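Open day at the Karkex show flats, Tredemton
30/09/2023

I'd been looking forward to this one for weeks, and it was even better than I'd hoped! Karkex opened up its furnished flats in Tredemton for a single day, and I got one of the morning slots (they'd had 1,715 people put their names down, so I felt very lucky). The walk from the station took 21 minutes, mostly uphill, past the old bus depot and a bakery I wish I'd had time for.

You sign in at a desk on the ground floor, get a paper map and a sticker, and then you can wander. The building has 56 flats, with only one floor open to visitors. I'd expected ropes across the doorways and those beds you're not allowed to breathe on – it was nothing of the sort. You could open drawers, try the light switches and sit down wherever you fancied.

I started with the kitchens, which were small but clever, with a pull-out board beside the sink that I've been thinking about ever since. The hallways had proper hooks at two heights. Whoever thought of that has lived with children.

The bedrooms were my favourite, though. I do love a room that looks as if somebody is halfway through a morning in it, and a plaid sheet in blue with a bit of yellow running through it is so much more cheerful than hotel white. Mandarins on the bed, a phone with a pink surround, a pale pink kettle – I was charmed. 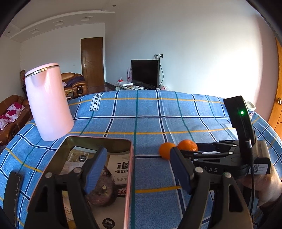 I'm a sucker for a good bedroom door as well, and I stood opening and closing the ones on that floor for longer than was polite. They shut with a soft click and no rattle. My own at home needs a shoulder against it from October onwards, so I was quite jealous.

After that there was a talk in the lounge by the people from Wijaya, who advise on storage. It lasted 60 minutes and I could have listened to twice that. They emptied a wardrobe on to the carpet and put it all back again, folding as they went, and took questions the whole time. I asked about winter duvets. The answer was to roll them from the closed end and tie them with something soft, and I tried it the same evening with an old scarf.

Tea was in the courtyard, with very good ginger cake. The queue moved quickly. Waveo had a table there with fabric samples you could take away, and I came home with more than was strictly sensible, mostly checks and stripes.

If you're thinking of going next time, wear shoes you can slip off easily, as the carpets are pale and you're asked to leave them at each door. The lift is tiny, so allow for a wait or take the stairs. There's no parking on site, but the car park behind the library is close by and was half empty when I passed.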